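Against the one big bill

When I moved to Brundutum, I rented a room on the third floor of a house with 23 flats and one electricity contract. The landlord divided the yearly bill by the number of flats and put a paper under each door. Mine came in December and said 552. There was no other word on it, only the number and a bank account.

I paid, as everybody did. But I have thought about this paper for many years, and I want to argue here that the way we share costs in a house changes the way we live in it, more than the amount of the costs does.

The defenders of the equal share have a good argument, and I wish to give it fairly. My neighbour Milagros Rengifo, who lived under me and is still my friend, says that dividing equally is the only peaceful method. If you start to measure, she says, you start to look through the keyhole. Who has a guest for two weeks? Who takes a bath every evening? She grew up in a family of seven where the food was put in the middle of the table, and she thinks a house should be a little like this.
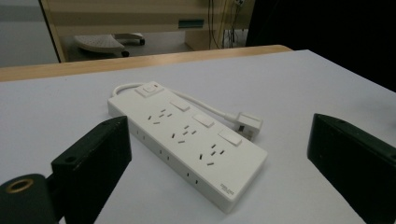

Equal sharing works well among people who can see each other. In a family you notice who leaves the heater on, and you say something, and perhaps there is a small quarrel and then it is finished. In a house of 23 flats you see only the door. The habit of saving needs something near to the hand. I think of the kind of power strip that has a main switch at the end and then three smaller switches, one beside each group of sockets. Somebody decided that it should be possible to turn off one part and leave the others in peace. A shared bill has only the main switch. You can be part of the whole or you can move out.

Zoi Psarras, who taught me most of what I know about housing law, would say that I exaggerate. She reminds me that separate meters are not free. In the old buildings near the river, to put one meter in each flat means to open the walls, and the tenants pay for this too, sometimes for ten years. She has seen a house where the work cost more than everything that was saved. I accept this. There are houses where it is not worth it, and a law that forces every owner to do the same thing on the same date would be a bad law.

Still, between the one big bill and the opened wall there is a lot of space. The first thing I would ask for is only information. Let the paper under the door say what the whole house used, what it used the year before, and how much of this was the stairs, the lift and the cellar. When Kristóf Halász became the manager of our house after the old landlord died, he did exactly this. He hung the figures beside the letter boxes, month by month, in large letters.
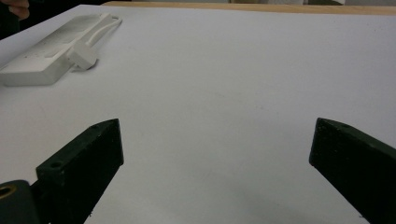
People began to talk. The family on the first floor asked why the cellar light was burning all night, and it got a timer. An old gentleman asked what a kilowatt hour was, and three persons explained it to him, each one differently. I do not say that we became better people. I do say that my own paper went down by 48 in the first year, and that I understood the reason for it, and this second thing gave me more pleasure than the first.

Milagros was afraid of the keyhole, and I must admit she was right in a small part. There was one winter when a student with an electric heater was treated badly, with remarks on the stairs, although his window did not close well and he had asked many times for its repair. Open figures can make people hard. For this reason I would publish the numbers of the house but never the numbers of one flat, except to the person who lives in it. It is a simple border and I think most tenants would agree with it.

The town council will discuss the new rules for rented houses this spring, and I hear that the question of shared bills is near the end of the list, after parking. I would move it up. To rent a home is already to live with many decisions made by others - the colour of the door, the hour of the heating, the name on the contract. It is not too much to ask that we may read the bill.

28 February 2023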